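Search reviews Enter keyword Go

Relen compartment tray and Nuttall perforated tray, reviewed by Izzati Santoso

Both trays are sold for holding small turned parts between machining and inspection. I bought the pair from Vollow in July and have used them at the bench since then. The Relen is a blue plastic tray divided into square compartments. The Nuttall is a rectangular stainless-steel tray with low folded edges and a perforated floor. They are priced separately and neither needs the other, but most people will want both.
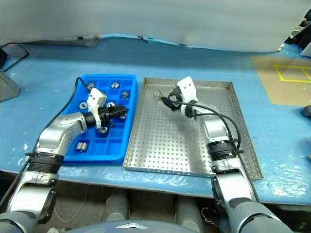
Relen tray (left) and Nuttall tray (right) on the blue work table, with small silver parts in the compartments.

The Relen does its main job well. The raised walls keep parts from knocking together, so turned faces stay unmarked. A short bushing can lie on its side or stand with the bore upwards, and there is room to get hold of it either way. The corners of each cell collect swarf and need a stiff brush. My supplier quoted 52 for the tray and charged 61 with carriage, a difference worth querying before ordering.

The Nuttall is the better made of the two. I checked the folded edges for burrs and found none. The round perforations drain well after a rinse, though anything with a spigot narrower than the holes will catch. It slides on a smooth bench if pushed, and rubber feet would cure this. I would not stack it when loaded, as the edges are too low to clear a tall part.

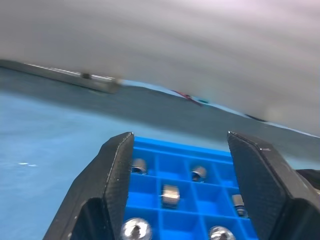

Bench surface matters more with the Nuttall than with the Relen. On a matt top it stays put under light handling. On painted steel it moved 2 mm each time a part was set down hard. Zbigniew Bednarek lent me a rubber mat from Gredargate, which stopped the movement but held water underneath.

After 100 loads the Relen has some scuffing on its walls and no cracks. The Nuttall is unchanged apart from light scratches on the floor.

Recommended: the Nuttall without reservation, the Relen if your parts fit the cells. Measure first.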